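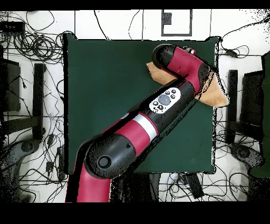 The tan cloth on the green mat, with cables to either side.

December
By Maya Dabbas

I have been folding things on the floor. I know, I know - I wrote in this very newsletter that the kitchen table was the only proper place for it, and Danang Kwok has already sent me my own paragraph back with the word "only" underlined. Fine. I take it back, or most of it. The table is great if you have a clear table. I have a table with a sewing machine at one end and everybody's mail at the other, and by the time I've made room I no longer want to fold anything.

So, the mat. It's square and dark green and it goes down on the white tile, and you fold on top of it. I can't claim more for it than that, but I've come to like it a lot more than I expected to. Tile is slippery under cloth. You smooth one side down and the other side wanders off, and then you chase it, and now the first side has moved too. A mat with a bit of grip holds the bottom layer where you left it, so your hands only have the top layer to worry about. If you've ever tried to fold a soft cloth on a polished counter you'll know exactly what I mean!

The edges go slightly wavy, I should say. I've tried putting books on the corners overnight and it made very little difference. Khalil Saab says to roll it up the opposite way and leave it like that for a while, which works for him with rugs, and I keep meaning to try. In the meantime I just stay away from the edges and work toward the middle, and the waves don't bother anything.

Color matters more than I'd have guessed, too. Tan on dark green is about as easy on the eyes as it gets. You can see where the cloth stops and the mat starts without squinting, even late in the afternoon when my back room gets gloomy. I tried a cream napkin straight on the white tile one evening to compare, and I lost a corner completely. I was patting around for it like somebody looking for their glasses.

Okay, on to the folding itself, because a few of you asked after the last issue and I promised I'd get to it. What I'm talking about here is soft, plain cloths - dusters, tea towels, the big brown ones you throw over a chair. Anything floppy. Shirts are a different conversation and I'm not having it in December.

Start with the cloth spread out and give it one good smoothing from the center. I use the flat of my forearm for this and not my fingers. Fingers make little ridges, and then you spend ages on the ridges. Next, hold the middle down with something (your wrist, a heavy book, a jar of rice, whatever you've got) and deal with whatever is sticking out on either side. A soft cloth will nearly always end up with a flap on one side and a bigger fold on the other, and if the bigger one hangs over the side of the mat, scoot the whole thing back before you do anything else. I used to skip the scooting. I'd think, oh, it's only a little bit over. Then the overhanging piece would drag on the tile as I folded and the whole cloth would twist, and I'd have to shake it out and begin again, muttering.

After that, bring the smaller flap in first. Suha Ghanem does it the other way around, bigger side first, and hers come out lovely, so maybe it's down to habit. But if you're teaching a kid (or a husband), small side first is easier to explain. Then the big side over the top, then turn it a quarter and fold in half, then in half again. You end up with something about the size of a paperback. Press it once and leave it alone. The leaving it alone is the bit I'm bad at.

I like to do a stack of 4 and then get up and walk around, because my knees are my knees. A cushion helps. So does doing it next to a chair you can haul yourself up on, though I'd check first that it's the kind that stays put. My first attempt at this was with one that rolls, and it went sailing off toward the radiator while I stayed exactly where I was.

Now, the cables. I got a whole little flurry of mail about floor clutter after the November issue, from people who have a workroom or a study corner where the wires have just taken over, and I feel for every one of you. It happens so slowly! You plug in one thing, then another thing with a great long lead that you only need a foot of, and the extra ends up in a heap in the corner. Then the adapters collect at the bottom like acorns. I have never once bought an adapter on purpose and I must own a drawerful.

Black cables on white tile look dreadful, too. I'm sorry, they do. On carpet you can pretend. On pale tile every loop shows, and so does every bit of fluff the loops have caught. Here's what I do, and you can take it or leave it.

I start with the chair legs. Anything lying under or against a chair gets moved before anything else, because that's where cords get squashed and where feet go. I don't untangle at this stage, I only lift the heap and shift it toward the wall. Then I pick one cable, follow it with my hand from the plug end all the way along, and put a strip of masking tape on each end with the same word written on it. "Lamp" and "lamp." It feels silly when you do the first one. By the time you've done a few, you'll find the one that isn't plugged into anything at either end, and that is a wonderful moment.

Coils next. Big loose loops, please, and a fabric tie around the middle. I used to wind mine tight around my hand and elbow the way my uncle did with garden twine, and Ziad Hattar (who fixes lamps and radios, and has opinions) nearly took the thing out of my hands. He says to let the cord fall the way it wants to fall and just tidy up after it. He's right, they lie flatter. For the stray thin one that always runs off across the floor by itself, I run it along the grout line and tape it down at both ends. It's still there, but it's straight, and straight hides a multitude of sins.

Then you mop, obviously, while the floor is showing. Cables up on the chair seat, everything unplugged at the wall first, and a well-wrung mop so you're not leaving puddles anywhere near the outlets. Let it dry all the way before anything goes back down, and that includes the mat. I put mine down too early once and it stuck, and peeling it up left a greenish smear that took me half a morning and some baking soda.

Speaking of the mat, a few of you will want to know how to clean one. I shake it out the back door, wipe it with a cloth that's barely damp, and let it dry hanging over the railing. Lint is the main thing. Brown fluff on dark green isn't the end of the world, but white fluff on dark green is, so if you've been folding towels you'll want one of those sticky rollers. Or wrap some masking tape backward around your hand, same thing, and you've already got the tape out for the cables.

Some bits from the mailbag before I go. Khalil wants to know if you can iron on a mat like this and the answer is please don't. Danang asks whether it has to be square. It doesn't, but I find a square one easier, I can line up the side of the cloth with the side of the mat and get my first fold straight without thinking about it. A round one would drive me up the wall. Somebody who signed only as "Tired in Clivau" wrote me 200 words on fitted sheets and I read every one of them twice, and all I can offer is sympathy and a pillowcase to stuff it in.

Suha also points out that you can use the tile itself as a guide if you don't have a mat - lay a towel so its edge follows the grout and you've got a nice long straight line for free. I tried that with a bath sheet and she's quite right, although you still have the slipping to deal with. A bit of that rubbery drawer liner underneath sorts it out.

I'm on the big blankets this week. They don't fit on the mat in one go, so I've been doing the first fold standing up, with the blanket under my chin, and then getting down on the floor for the rest. If you have a better way that doesn't involve chins, write in. And if you've got a spare cushion tip for the knees, I want that even more!

Related items
A drawer for adapters, and what went in it
Tea towels: how many halves?
Suha's trick for napkins
Getting fluff off dark fabric
Mopping pale tile without streaks
The kitchen table, defended (November)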